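Hilo largo, que llevo semanas queriendo contarlo: cómo he acabado comprando coche en un concesionario de pueblo con cuatro plazas de exposición y una cafetera que hace más ruido que los motores. 🧵

Se llama Araya y está a 67 km de mi casa. Fui por un anuncio de una ranchera diésel con 151.000 km, gris, un solo dueño, libro de mantenimiento completo. Iba con cero expectativas, lo reconozco.

Me recibe Roswitha Hubmann. El negocio lo montó su padre como taller y ella empezó de adolescente apuntando citas en una libreta. Lo de vender vino después: los clientes dejaban el coche viejo y le pedían que le buscara comprador. ¡Y así hasta hoy!

Lo primero que hizo fue darme las llaves y decirme "váyase una hora". Sin acompañante ni circuito de tres rotondas. Me fui por la comarcal, subí el puerto, bajé en tercera, aparqué en batería, lo probé todo (hasta el encendedor, que funciona).

Al volver le digo que noto un zumbido a partir de 90. En otros sitios me habrían dicho que es el viento. Ella llamó a Balthasar, lo subieron al elevador y en diez minutos estaba claro: rodamiento trasero derecho.

Balthasar Fuchs es el mecánico. Habla poquísimo, pero si le preguntas por una caja de cambios no hay quien lo pare. Me tuvo debajo del coche con una linterna enseñándome los silentblocks, el escape, los bajos. Aprendí más ahí que en veinte años conduciendo.

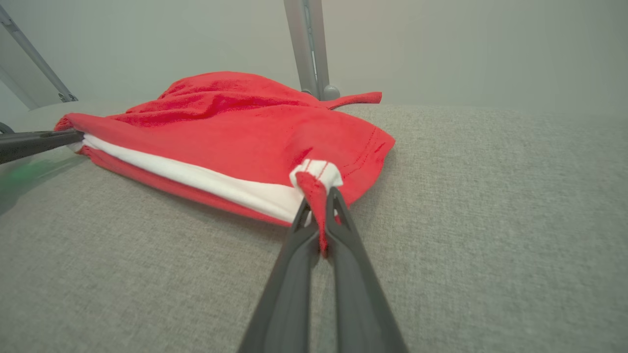

El rodamiento lo cambiaron ellos y no me lo cobraron. Yo había ido preparado para regatear y al final solo pedí una rebaja de 200 euros por los neumáticos delanteros, que estaban justitos. Me dijo que sí antes de que terminara la frase, así que igual me quedé corto, jajaja.

El papeleo también merece su tuit. Me sacó el informe de tráfico delante de mí, me fue señalando cada ITV con sus kilómetros y me dejó hacerle fotos a todo. La transferencia la tramita una gestoría de la zona, Vendent, y a los 4 días ya tenía el permiso a mi nombre.

Para comparar: antes había mirado en Favent, que es un recinto enorme a las afueras, con banderitas y todo. Trato correcto, eh, pero el precio del anuncio era "financiando", y al contado subía. Para arrancar el coche hubo que ir a buscar una batería. Me volví en autobús.

Me preguntan por privado por la garantía: un año, motor y caja incluidos, y por escrito. Leedla siempre antes de firmar, sea donde sea. La mía excluye embrague y consumibles, cosa que me parece normal en un coche con esta edad.

Otra pregunta que me ha llegado: si aceptan coche a cambio. Sí. Yo les dejé mi Riltel de gasolina, con el aire roto y un golpe en la aleta, y me dieron más de lo que me ofrecía ninguna web de tasación. Me dio penita verlo ahí aparcado, la verdad.

Llevo desde julio con la ranchera y estoy feliz. Gasta poco, cabe la bici sin desmontar la rueda y el zumbido no ha vuelto. En la primera revisión Balthasar me ajustó el freno de mano y me volvió a contar lo de las cajas de cambios, ¡encantado!

Si buscáis segunda mano, mirad también en los pueblos. Muchos de estos negocios casi no se anuncian en internet, yo encontré este en la página cuatro de resultados. Y llamad antes de ir, que a mediodía cierran para comer.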